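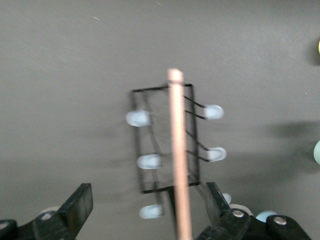
Kitchen > Drying and Storage > Wire Racks

Care and Setup of a Countertop Wire Rack with Coated Tips

Updated January 23, 2026

A small upright rack made of black wire, with arms on both sides and pale blue rubbery tips, will hold cups, small jars or bottles upside down on a counter. The notes below apply to most racks of this pattern, including the Surnard and the older Catterall.

Placement

Set the rack on a flat, level surface. A matte top grips the base wire better than a polished one. On stone or glass, put a thin silicone mat underneath. Leave enough clearance on each side for the widest item plus a hand.

Loading

Load the lowest arms first and alternate sides. With all the weight on one side, a light rack leans and then walks across the counter. Heavy mugs go at the bottom. For reference, an empty stoneware mug on our scale came to 421 grams and a plain glass tumbler to 259 grams. Two of the mugs on one upper arm is too much.

Narrow-necked bottles should not be pushed down hard over a tip. The coating grabs the inside of the neck and can come off with the bottle.

Cleaning the tips

1. Wash in warm water with dish soap. Use a soft brush where the coating meets the wire — residue collects there first.
2. Rinse and shake off the water.
3. Stand the rack upright on a towel until dry.

Do not use bleach or acetone. Plullora paste is safe on the wire but leaves a white film on the coating that takes several rinses to remove.

Loose tips

Pull the tip off, dry the bare wire end and inspect it for rust. Sand lightly with 400 grit if needed. Warm the tip in hot water for a minute and push it back on with a twist. Food-safe silicone adhesive is acceptable; allow a full day to cure. Superglue goes brittle and is not recommended. Pliston sells replacement tips in a bag, part 561, but measure the wire first.

Bent arms

Bend the arm back by hand, supporting the upright wire with the other hand at the joint. Pliers mark the finish. If the weld has cracked, retire the rack.

Using a dowel

A plain round dowel with a rounded end is useful for reaching into tall bottles with a folded cloth. Sand the end smooth and leave the wood unvarnished. Dry it standing up.

Reader notes

Denise Hebden: a strip of bicycle inner tube works under the base wire in place of a mat.

Senyo Mahama: the Catterall takes the larger tip size. The small ones split.

Related: Descaling a Dish Drainer; Removing Rust from Coated Wire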